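Home | Kitchen | Workshop | Cleaning | Letters

Electrical tape: how to keep it, use it and take it off again

By Bożena Michalski
May 9, 2024

In our house the electrical tape lived for many years in the drawer with the batteries and the birthday candles. Every time I needed it, I found a roll with dust and crumbs on both sides, and the end was glued down so well that I had to search for it with my fingernail. My husband Teodor says that tape is cheap and one can buy a new one. But I do not like to throw away a roll when most of it is still good, so I have collected my tips for this page.

Storing the rolls

Keep the rolls in a closed box, in a room where you would also feel comfortable. The garage in summer is too hot for them. The glue becomes soft and comes out at the sides, and then all the dust of the garage is sticking to it. In February our cellar has the opposite problem. The tape gets stiff there and does not want to stretch. If your roll is cold, carry it in your pocket for a while before you begin to work.

Do not lay rolls flat directly on each other for a long time, they can stick together. I put a piece of baking paper between them. You can also hang them on a wooden rod, like paper towels, and this is what I have now on the inside of the cabinet door.

For the end of the tape, fold over a very small piece so that it makes a little flag. It costs you a bit of tape every time, but your fingernails will thank you.

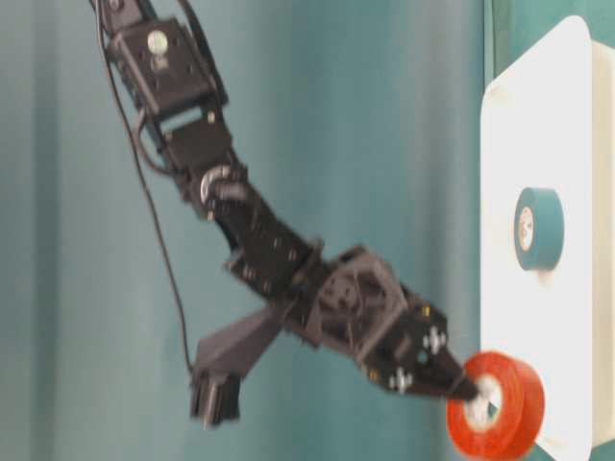
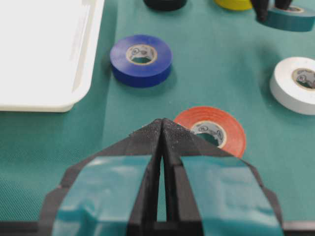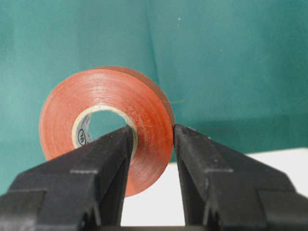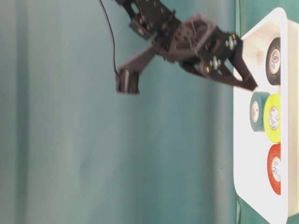
Third picture: a red-orange roll standing on its edge, with the cardboard core in the middle.

Which color for what

I use the colors as labels. Behind our television there were many black cables and I never knew which one I was pulling out. Now each cable has a ring of color near the plug, and the same color is on a small card inside the cabinet. It is good also for keys, for garden tools which the neighbors borrow, and for the two chargers which look the same but are not the same.

Please be careful with one thing. In the real wiring of a house the colors have a meaning, so do not put there any color which you happen to like. And tape is not a repair for a damaged power cord. Unplug the appliance and replace the cord, or bring it to somebody who knows this work.

Wrapping

The surface must be clean and dry. Start a little before the place you want to cover, pull the tape lightly and let each turn cover half of the turn before. For the last turn do not pull at all, only lay it down and press with the thumb. If you stretch the last turn, it will creep back and the end will lift. I cut with scissors, as tearing makes a thin, stretched end which does not hold well.

Removing old glue

Old tape leaves a black, sticky line. On metal and glass I rub it with a drop of cooking oil, wait 11 minutes (the length of my coffee) and wipe it off with a paper towel, then wash with dish soap. On painted wood try first in a corner where it is not seen. On fabric I have had no success, and I would be glad to hear from readers who did.

Comments (3)

Urszula Nowakowski
I keep mine in an old cookie tin and it works very well. The little flag at the end I will try today.

Berwyn Gwilliam
For fabric, put the thing in the freezer overnight and scrape with a spoon. Got nearly all of it off my work pants that way.

Zbigniew Śliwiński
Does the oil leave a stain on raw wood? I have a tool handle with this problem.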